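# Talk notes: two arms, one table, a lot of zip ties

*(20 min slot, leave 5 for questions. Water on the left. Don't start with the gearbox story, it eats six minutes.)*

**Opening**

Hi everybody, thanks for staying past the coffee break! I'm Hina Hayat, I build stuff at the Flullilville shared workshop, mostly on Monday evenings and way too often on weekends. Last time I stood up here I talked about a cat door. Tonight it's a two-arm setup that I've been putting together since March with Lalit and Aqeel, and which we call Trirnar. Please don't ask what it stands for, Aqeel liked the sound of it.

Quick show of hands: who's built one robot arm? Okay, and who's built two and had them talk to each other? (If more than three hands, skip the basics bit on leader and follower arms.)

So the goal was small. We wanted two arms to sit in front of a table and do dull household things. Pick up a cup, hand it across, put it down. I wrote "hand it across" on the whiteboard in March as if that was one step. It's about eleven, and most of them are still written on that whiteboard in my very bad handwriting.

**What it cost (people always ask, so do it early)**

We spent $1,766 all in. That's arms, grippers, power supplies, the computer we bought used, and the cable, oh my goodness, the cable. $344 of that went on things we ended up replacing, so if you're smarter than us you can take that right off the top. The biggest chunk of waste was the first set of gripper motors, which were a bargain and sounded like a coffee grinder with a spoon in it.

(Pause here. People like to write the number down.)

I'm not counting the hours. Lalit tried to keep a time sheet for a while and quit when it made him sad.

**Mounting**

Right, mounting. I had planned to clamp both arms straight to the table, like you see in most home builds. We did that for two weeks. Every time one arm stopped hard, the table moved, which moved the other arm, which then wasn't where it thought it was. You'd get this lovely slow wobble going back and forth, and a cup walking toward the edge.

So now the table stands by itself and the arms have a base of their own. If you do nothing else from this talk, do that! The wobble didn't vanish, it just stopped being shared. We put rubber feet under the base (Danish Khokhar had a bag of them left from a washing machine job, thank you Danish) and lowered the acceleration limits until it looked boring to watch.

The green top was Lalit's pick. I wanted white. He said a plain strong color would make it easier to find objects with the camera, and I said we'd be looking at clear cups half the time so good luck, and we were both kind of right. Paper cups are easy now. Clear ones are still a pain, more on that in a second.
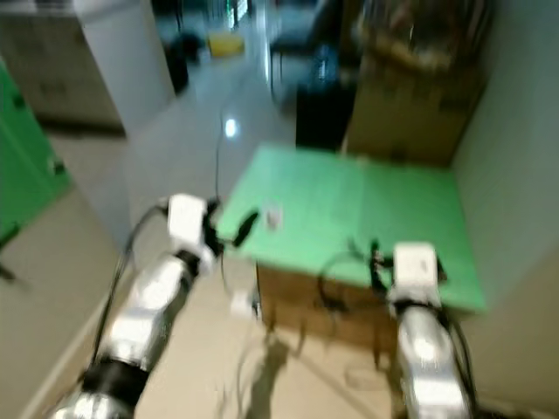 **Cables**

Okay, cables. I could do the full twenty minutes on cables. Our first instinct was to tie everything down tight along the arm, because it looked neat and we had guests coming. Then the wrist turned all the way around and pulled a connector clean out of the board. Neat is the enemy of the wrist joint!

What we do now:

- Leave a loop at the wrist that's big enough for the full turn, plus a hand's width
- Tie it below the joint, never on it
- Move the arm by hand through its whole range with the power off, and watch the loop the entire time
- Then do it again with the gripper open, since I forgot that once and it cost me a Sunday

Someone will ask about cable chain. We tried it. It's heavy, it rattles, and on an arm this size the motors can feel it. Aqeel still has the chain in a drawer and brings it up whenever I'm tired.

One more thing on cables, label both ends. Masking tape and a marker. We swapped left and right once and I typed "move left arm up two inches" and stood there watching the wrong arm head for my mug. Emergency stop works great, by the way. Get the big red kind and put it where your elbow can find it.

**Grippers**

(Pass the spare finger around the room. GET IT BACK. We only have the one.)

What you're holding is version five. The first four were too wide, and I'd made them wide for a good reason, more surface means more grip, right? Except a wide finger knocks over the thing next to the thing you want. Thin fingers get in between stuff. They also bend more, so we print them with the layers running lengthwise and accept that they snap now and then. A new one takes a little under an hour and I keep a few in a jam jar.

Cups: squeeze until the motor current goes up a little, then stop. That's the entire trick. We started out telling the gripper "close to this width" and it either dropped the cup or crushed it, depending on which pack we'd bought. Watching the current instead was Gizella Hegedűs's suggestion. She came by the workshop to borrow a heat gun, looked over my shoulder for a minute and just said it. I'd been stuck for ten days.

**The numbers slide**

I logged 509 pickup attempts on cups over the last stretch, all types mixed together. 94 failures. I was pretty pleased with that until Lalit sorted them, and most of the failures were the clear cups. The depth reading goes right through them, or bounces, or lands on the table behind, and the arm reaches for a spot where there's only air. Very confident about it, too. It closes on nothing, lifts nothing, carries nothing across and sets it down gently.

(This gets a laugh. Wait for it.)

Things that helped: lowering the lights on one side, so the rim shows up. Taking two looks from slightly different spots before reaching. Things that didn't help: shouting, a polarizing filter, and a little library called Ansari that I'd picked out of a forum thread and spent a week getting to compile. It may be lovely for other people's cups.

Also, blur. If the camera's moving while you grab a picture, you get mush, and then your rim detection is looking at mush. We now wait a fraction of a second after any motion before we trust what we see. It makes the whole thing slower. I tried to be clever and skip the wait on "small" moves, and I took that back out after one evening.

**Handing over**

Still the weak spot, I'm not going to stand here and tell you it's done. Picking up with one arm is fine. Putting down is fine. When both grippers have hold of the same cup, each one thinks the other is an obstacle pushing on it, and they politely fight. Right now the receiving arm closes, waits, and the giving arm goes limp for a moment before it lets go. Works on stiff plastic. On thin paper cups you get a squashed cup and an argument.

Aqeel's next idea is to skip it and have one arm set the cup on the middle of the table for the other to collect. I think that's cheating. He thinks it's Monday night and he'd like to go home.

**If you want to build one**

Build one arm first, and get it boring. Then the second one. We built both together to save on shipping and had every problem in stereo.

Our control board is a Biltar, it's fine, the manual isn't. I rewrote the wiring page in plain words and I'll hand out copies at the back, along with the finger file on a stick, so bring a laptop over if you want it tonight.

And if you live near Flullilville, come by on a Monday after seven. The door sticks, push hard. We could really use somebody who knows about depth cameras, and somebody who can bring snacks.

Okay, questions! (If it's quiet, ask the front row about their cable routing.)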